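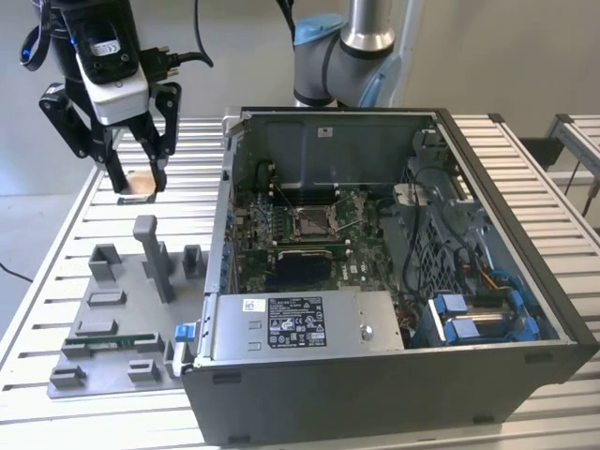

Processor over the parts fixture, case open on its side.

August 2023, desktop rebuild, bench notes (M. Tiwari)

Case goes on its side on the slotted table, side panel off, interior up. Fixture plate sits directly to the left of it. Job sheet is Istton 901, same board layout as the June units.

Fixture
Gray plate, Pandey drawing, second revision. The memory module lies lengthwise across its supports. Tall post with the rounded head stays on for now, although it gets in the way when reaching for the holders behind. Check the plate against the case before every run. A gap of 8 mm is enough.

Socket
Lever up and bracket clear before the processor leaves its cradle. Hold the processor by opposite edges only. Keep the drive cage cables tucked to the right, away from the board.
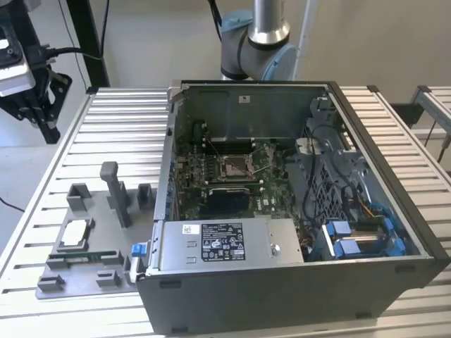

Open items
1. Cradle pocket is tight on one corner. File it or reprint, ask Sistotach which.
2. Log sheet 31 has the wrong board revision. Manju to correct.
3. Sand the memory supports with 800 grit and refit.
4. Order spare retention levers from Grustix.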